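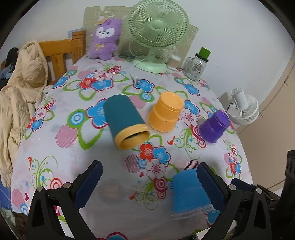 Home Household Tableware Drinkware Index A–Z

Plastic tumbler

A plastic tumbler is a drinking cup without a handle or stem, molded from a thermoplastic and intended for repeated use. The term covers straight-sided and tapered forms. It is distinguished from the disposable plastic cup by wall thickness and by the ability to withstand repeated washing. Plastic tumblers are commonly sold in sets of mixed colors and are used for cold drinks, for children's meals, for outdoor dining and as bathroom rinsing cups.

Terminology

In trade catalogs, "tumbler" denotes any handleless cup with a flat base. "Beaker" is used for the same article in British catalogs and, in North America, mostly for laboratory glass or for lidded cups for small children. "Picnic cup" usually refers to a tapered tumbler sold as part of a set. The older term "bathroom tumbler" has largely passed out of retail use but survives in hotel supply.

Form

Most plastic tumblers fall into one of two shapes.

A tapered tumbler is wider at the mouth than at the base. The taper, or draft, allows the finished cup to be released from the mold core and allows one cup to be set inside another. When stood on its mouth, a tapered tumbler is more stable than when stood on its base, as the contact ring is wider and the center of mass is low relative to it.

A cylindrical tumbler has walls that are parallel or nearly so. It holds more liquid for a given mouth diameter and height but nests poorly or not at all. Some draft is still present on the inner wall in injection-molded examples, although it may be too small to be noticed in use.

The base commonly carries a raised ring. The ring lifts the center of the base clear of the table, so that slight warping of the molded disk does not make the cup rock. It also keeps the gate mark – the small scar where plastic entered the mold – from touching the surface on which the cup stands. On a cup stored upside down, the hollow inside the ring can hold water after washing.

A horizontal ridge or step is sometimes formed partway up the wall. It stiffens the wall against squeezing and gives the fingers a point of grip. In nesting designs, an internal step may also act as a stop, limiting how far one cup can slide into the next. Cups without a stop may lock together when stacked, particularly if they are put away wet.

The rim may be plain, rolled or thickened. A rolled rim is stiffer but can trap residue beneath the curl. Rims in a contrasting color are made by molding the cup in two stages, by fitting a separate band or by printing.

Materials

Polypropylene is the most common material. It is light, slightly waxy to the touch and tolerant of hot water. Thin sections are translucent unless heavily pigmented.

Polystyrene gives a harder, glossier surface and takes bright color well, but it is brittle. Cracks generally begin at the rim.

Styrene-acrylonitrile (SAN) is clearer and stiffer than polypropylene and is used for tumblers meant to resemble glass.

Melamine is a thermosetting resin and is therefore excluded from the narrow definition. Melamine cups are nevertheless sold alongside plastic tumblers and are often listed with them.

Material cannot be determined reliably from appearance. Where a resin code is present it is normally molded into the underside.

Color

Sets in assorted colors serve a practical purpose in households and schools, as each drinker can be assigned a cup. The usual assortment consists of saturated colors that remain distinguishable under indoor lighting. Blue and purple are occasionally omitted from smaller sets because the two are confused in dim rooms.

The Clisthorpe pattern, made by the Usia molding works, is a frequently cited example of an assorted set. It was supplied in 11 colors and in a single tapered shape. The works recorded 528 complaints in its final year of production, of which 70 concerned cups that could not be separated after stacking. A revised mold with a deeper internal stop was prepared but not put into service. Collectors distinguish early and late pieces by the base ring, which is narrower on the late ones.

The Madham cup, a cylindrical type sold mainly to summer camps, was issued in fewer colors. It was packed in cartons of 54, loose in layers with paper between them, as the cups could not be nested.

The Erdős set is a later product with graduated sizes, each cup in its own color and the smallest fitting inside all the others.

Use on covered tables

Plastic tumblers are light, and an empty one is easily tipped by a pull on the tablecloth. Cups are more likely to fall where the cloth has been left with creases or folds, since part of the base is then unsupported. A cylindrical cup lying on its side will roll in a straight path; a tapered cup rolls in an arc around its narrower end.

It is common practice to set tumblers out upside down until the drinks are served, which keeps dust and insects from the interior. On a printed cloth the practice has the further effect of protecting the cloth from rings left by wet bases. The mouth itself then rests on the cloth, and a clean covering is required. Wipeable cloths are preferred where children are served.

Care

Polypropylene tumblers may be washed by hand or in the upper rack of a dishwasher. Abrasive pads dull the surface and should be avoided on glossy cups. Staining from tea or tomato juice is most persistent in pale colors and can be reduced by soaking in a solution of baking soda and warm water. Odor may remain in a cup that has held a strongly flavored drink; airing with the mouth uncovered is usually sufficient.

Nested cups that have locked together can be released by standing the outer cup in warm water and filling the inner one with cold. Boiling water should not be used on polystyrene. Twisting is effective only on round cups without internal ribs.

A tumbler with a cracked rim should be discarded. Fine surface crazing on SAN cups is a sign of age or of contact with alcohol and generally precedes cracking.

See also

Beaker (drinkware)
Camp tableware
Nesting bowls
Oilcloth
Tablecloth

Shares 11 Comments 0

Contact Copyright Back to top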